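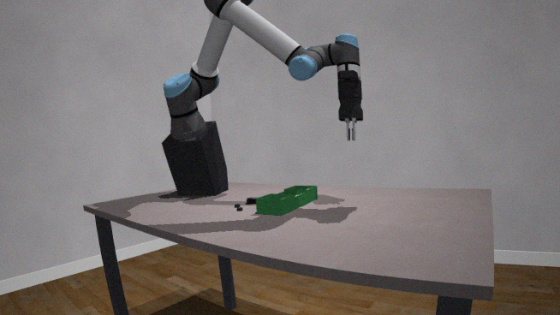 Workshop > Wood Finishing > Oil Finishes

How to Refinish a Tired Tabletop with Oil

7 min read

My kitchen table came from my aunt's house in Troltwood, and by the time it got to me it had survived two generations of homework, one leaky fish tank and a lot of hot casserole dishes set down without a trivet. I put off refinishing it for the better part of three years because I was sure I'd ruin it. I didn't, and I've since done tables for my neighbor, my sister-in-law and the reading room at the Rillari library branch, so I thought I'd finally write down the way I go about it.

This is for solid wood tops. If yours is veneer you can still use most of what follows, but please skip the coarse sanding altogether and go very gently with the rest. Look at the edge of the table: if the grain on top carries on over the edge and down the side, you very likely have solid wood. If you see a thin line running all the way along, it's veneer.

What you'll need

Sandpaper in 80, 120, 180 and 220 grit
A random orbit sander, or a cork block and patience
A vacuum with a brush attachment
Mineral spirits
Hardwax oil or a plain hardening oil such as tung
Lint-free cotton rags (old T-shirts are lovely for this)
A white nylon scrubbing pad
Nitrile gloves and a dust mask
A metal can with a lid, filled partway with water

One warning before anything else. If the table was painted or varnished a long time ago, test it for lead before you sand. Hardware stores carry the little swabs. If it comes up positive, stop there and talk to someone who handles lead paint for a living.

Step 1: Clean it first

I know you want to get the sander out. I always want to get the sander out! But a kitchen table carries years of cooking grease and spray polish, and if you sand over that you push it down into the grain and clog your paper while you're at it. Wash the top with warm water and a drop of dish soap, wipe it with a clean damp cloth, and let it dry overnight. Then go over it with a rag dampened in mineral spirits, with the windows open.

While the surface is still shiny from the spirits, bend down and look across it toward a window. Scratches, old glue, rings and dents all show up beautifully. I mark the bad ones with a bit of painter's tape set just beside them.

Step 2: Steam out the dents

A dent is only crushed wood, and a lot of the time you can talk it back up. Put a damp cotton cloth over it and touch it with the tip of a hot iron for a few seconds, lift, look, and do it again. Shallow dents often rise completely. Deep gouges where the fibers have been cut won't, and you can either fill those or decide you like them. There's a long one on mine from the time my cousin tried to carve a pumpkin without a cutting board, and I've left it alone.

Let the wood dry until the next day. Jyoti Prajapati, who taught the evening class at Malhotra where I learned all this, used to walk along the benches laying the back of her hand on everyone's work, and if it felt cool she sent you home.

Step 3: Sand through the grits

Start at 80 if there's old varnish to get through, or at 120 if the top is only dull and stained. Keep the sander flat and moving, and let its own weight do the pressing. Slow passes, overlapping by half. If you lean on it you'll leave little curly scratches that you won't see until the oil goes on, and then you'll see them every morning over your coffee.

Scribble lightly all over the top with a pencil before each grit and sand until the scribbles are gone. Vacuum, move up a grit, scribble again. Stop at 180 for a hardwax oil, or go to 220 if you're using tung. Finer than that and the wood gets so polished that the oil can't soak in the way it should.

Do the edges by hand. A machine will round them over before you've noticed.

Step 4: The first coat

Pick a dry day and start in the morning if you can, so you have good light. Pour a small puddle of oil in the middle of the table (smaller than you think) and spread it along the grain with a folded rag or the white pad. Work it in. The color change is the best part of the whole job, and I usually call somebody in to look.

Check your can for how long to let it sit. Mine says 15 minutes. After that, wipe off everything that hasn't soaked in, and then take a fresh rag and wipe again. Nearly every sticky table I've been asked to rescue got that way from oil being left on top to dry.

Now the rags. Oily rags can heat up by themselves and catch fire, even hours later, so please don't ball them up in the trash. Drop them into the can of water and put the lid on, and ask your local waste center how they'd like them.

Step 5: Second coat and curing

Give the first coat at least 24 hours, longer if it's humid. It should feel dry and maybe a touch rough. Rub it lightly with the nylon pad, wipe off the dust, and put on a second coat even thinner than the first. Thirsty woods like oak and ash may want a third.

You can set a plate on it after a couple of days, but an oil finish takes weeks to harden properly. No wet glasses, no tablecloth, and no cleaning sprays until your can says it's cured. We ate on our laps for most of April.

Looking after it

Wipe spills when they happen and use a damp cloth for everyday cleaning. When the top starts to look thirsty, usually where people rest their forearms, clean it well, scuff it lightly and rub in a little more oil. You can touch up a single spot and it blends in within a few days. Danilo Dalisay wrote to ask whether he could oil over an old polyurethane finish, and I'm afraid the answer is no, it has to come off first, so back to Step 3 with the 80 grit.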